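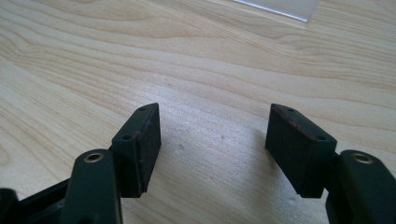
Light wood tabletop, close up

How I check a cleaning hack before I try it

I love a good cleaning tip, but so many of the ones that get passed around online are wrong, and a few are dangerous (bleach and vinegar together, please no!). So I've gotten into the habit of checking them first.

Start by finding the oldest version of the post you can. I chased a grout trick through 7 copies once, and the first one was for outdoor brick! Then read the label on whatever you plan to use it on. If the tip and the label disagree, I go with the label.

I save what I find in a note-taking app called Braltska, with the link and the date I read it, and I write my doubts right next to the tip.

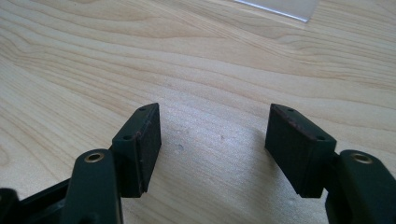
A reader in Amdale wrote to say that she prints her tips out and pencils the source in the margin, and that half of them never make it past the kitchen drawer.

I like that, and paper is easier with wet hands. Either way, go back to your notes now and then. I did mine last September and tossed four tips whose links 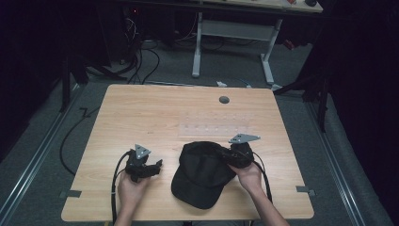 had gone dead and that I couldn't find anywhere else. One of them I still kind of miss, the one with the rice and the thermos.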